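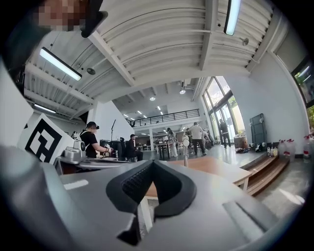 The hall from the floor, looking up towards the mezzanine. Ribbed ceiling, tube lights, and the balcony rail across the middle.

October, 3.40 pm

Spent a good part of the afternoon with my head tipped back, which my neck is already complaining about, but I think I finally have the lighting in this place straight in my mind. Writing it down now before it goes.

The tubes on the white ribbed ceiling are the ones we work under, and they're lovely and bright if you're standing at the benches in the middle. Els Stevens came round with the Higuchi meter and we got 700 lux on the centre bench, much better than either of us had guessed. Then we walked it over to the shelves by the wall and it dropped to 256, so no wonder I keep picking up the wrong grey thread over there! Back under the mezzanine it was 80 with only the spill from the hall (I'd switched the round pendants off to be fair to it).

Els would like a Tulex strip fixed to the underside of the balcony. I'm a bit fonder of a plain desk lamp on a clamp, partly for the colour and partly because I don't want to be drilling into anything up there until we've heard back from Ulleson about what's behind the panels. They were very pleasant on the phone, to be fair, just slow.

Other bits while I remember. The long tube nearest the door takes its time coming on in the morning, so give it a few minutes before you go hunting for the switch. I've put 3 spare tubes in the tall cupboard behind the Hitetti boxes, wrapped in the old blanket, please leave them lying flat. And whoever moved the stepladder up to the mezzanine, could it come down again? I'd like to do the dusting before the next set of readings.

Still to do: measure the stairs after dark, and ring Ulleson again.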